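4.2 Sun hats and the trouble with self-report

The claim that wide-brimmed hats change how long people stay outdoors rests on thinner evidence than its popularity suggests. Ogbonna and Herath asked 424 allotment holders to recall their hat use over a whole summer and found that regular wearers reported longer spells in the sun. We doubt that anyone can remember such a thing with the accuracy their tables imply. Our own diary sheets, filled in each evening by 109 residents of Gruvgate during September, gave a much weaker link, and it vanished once gardeners were taken out.

A second problem is the word "hat". The Clutton questionnaire puts straw, felt and cotton under one heading, although an open weave may let a good deal of light through to the face. Siddiqui's reply, that wearers choose sensible hats, assumes the very thing that needs testing. 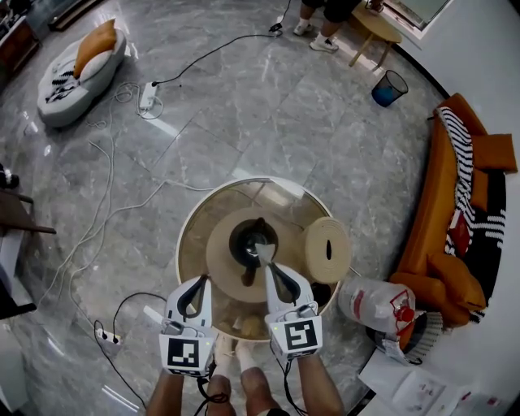
Nor is ownership a fair stand-in for use. Of the residents who said they owned a brimmed hat, 47 did not write down wearing it on a single day of the diary period. Earlier surveys would have scored every one of them as protected. Wada treats this gap as noise that will even out in a large enough sample. We see no grounds for that, as the error runs in one direction only: people who own a hat and leave it indoors are always counted as wearers, and hardly anybody is miscounted the other way.

The home visits were meant to settle the matter. They did so only in part, because Nanayakkara's visiting schedule covered mornings and left out the hours when shade matters most.

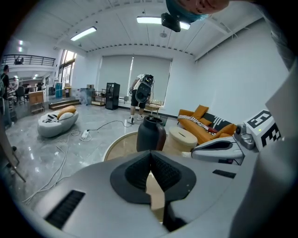 Figure 3. Hand-held grippers, one carrying a white cube marker with black square patterns.

We therefore report the visit results separately in section 4.3 and draw no firm conclusion from them.

3 shares | 2 comments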